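4.2 Bimanual bagging with deformable packaging

In the second task group the robot has to handle fruit together with transparent zipper bags. We selected pineapples because the crown is flexible and the body is rough, so the film catches on it easily. Both arms are fixed on one rail and share the same work area, with a basket at the back right.
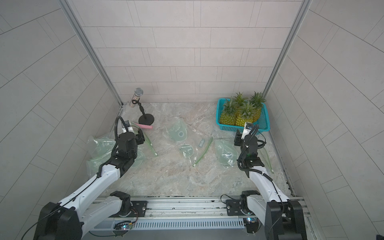
The policy receives the images of the wrist cameras and of one fixed camera, and it predicts a chunk of 50 actions for both arms. We collected 721 demonstrations by teleoperation. Of these, 80 were kept apart for validation and were never used in training. We did not filter the demonstrations by speed, and therefore slow and hesitating motions also remain in the data.

The most difficult element is the film. Its reflections change with every small movement, and the depth estimate on it is not reliable. For this reason we label the zipper strip and the slider separately from the bag itself.

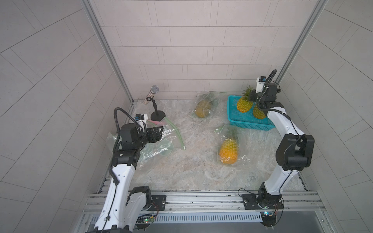

Bogdan Chiriac remarked, when he read an early draft, that a separate label for the slider helps only if the slider is visible to at least one wrist camera, and he asked for the occluded cases to be reported apart. We agree with this remark. In the Flavach split, such cases now form their own row, and the success rate there is clearly lower than in the other rows.

A second point concerns the contact between gripper and crown. When the fingers close on the leaves and miss the body, the fruit can rotate during the lift. We treat this as a failure also when the fruit reaches the basket.
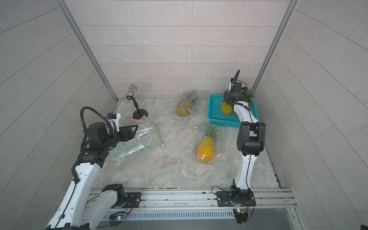
Plistbridge, February 28, 2024. Annotation state used for all results in this section: over 2983 segments, label set Bråten. Later corrections to the labels are not included.

For the grasp on the film alone, the wrist view is used without the fixed camera. The fingers must pinch a fold of the plastic and keep it while the other arm moves. 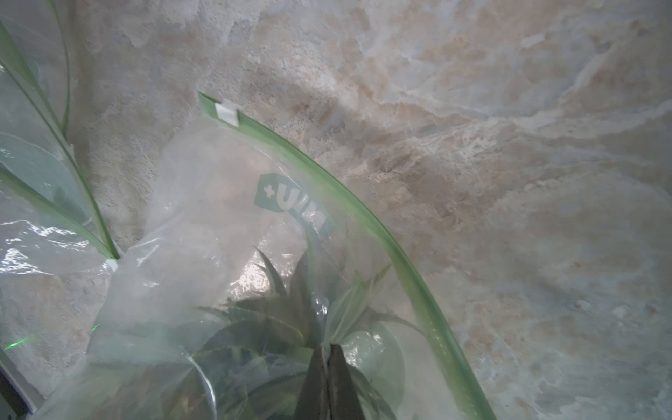

Figure 4. Wrist view: the gripper fingers pinch the film of a zip bag with a green closure.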